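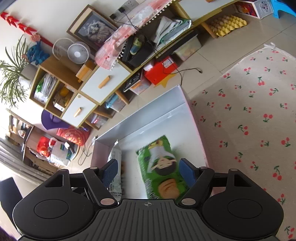 The Case for the Shallow Box

Most advice about storing snacks assumes a pantry with deep shelves. The usual recommendation is a set of tall bins, one per category, with labels on the front. I used that arrangement for two years and I now think it is wrong for packaged food in small quantities. A single shallow box, open at the top, does the job better.

The argument starts with the date code. Every packet carries one, and it is usually small, dark, and printed wherever the packing line found room. On some packets it sits on the back panel near a square code, on others it runs along the crimp. A date that reads 25.11 is perfectly clear when the packet faces you at arm's length. At the bottom of a deep bin, under four other packets, it might as well be absent. People do not dig for dates. They take the top item, and the lower ones age.

A shallow box removes the lower layer. Packets either lie flat, one deep, or stand on edge against a wall. Narrow packets should stand. They take up less floor area that way, and the printed face can be turned toward the middle of the box, where it can be read. Wide, puffed packets should lie down, as they slump when stood up and push everything else over. I have seen it suggested that all packets be filed upright like index cards. This works for flat sachets and fails for anything with air in it.

The second point is capacity. A deep bin hides how much you own. When I emptied the bins in our old apartment on Plirnby Road, I counted 129 packets, of which I would have guessed half. The shallow box has a hard limit that is visible from across the room. When it is full, you stop buying. I do not consider this a drawback, though readers who shop once a month for a large household will disagree, and for them a second box is reasonable.

The lid from a gift box is often good enough. Pale inner walls are preferable to dark ones – small print and crumbs both show up better. The wall should be lower than the tallest packet you intend to stand in it. Plovberg sells a divided tray for this purpose, and I would avoid it. The dividers are fixed at 2 inches, and few packets are that size.

There is a fair objection concerning where the box goes. Deep bins fit in cupboards and shallow boxes waste the height above them. The answer is a drawer. A low cabinet with wide drawers will take a shallow box with little lost space, and the box lifts out whole when you want to sort it. Sorting is best done on the floor, on tile if you have it, with a cloth beside the box for whatever has been taken out. The cloth gathers up by the corners afterward and the crumbs go with it. A lock on a drawer is useful in a house with small children and otherwise irrelevant.

Clear jars are the other common suggestion. Decanting discards the date, the ingredient list and the seal. For rice or flour the trade is acceptable. For a bun or a bag of crackers that will be opened once and finished, it is extra work with a worse result.

I check our box on the first Saturday of the month. It takes less time than finding the right label did.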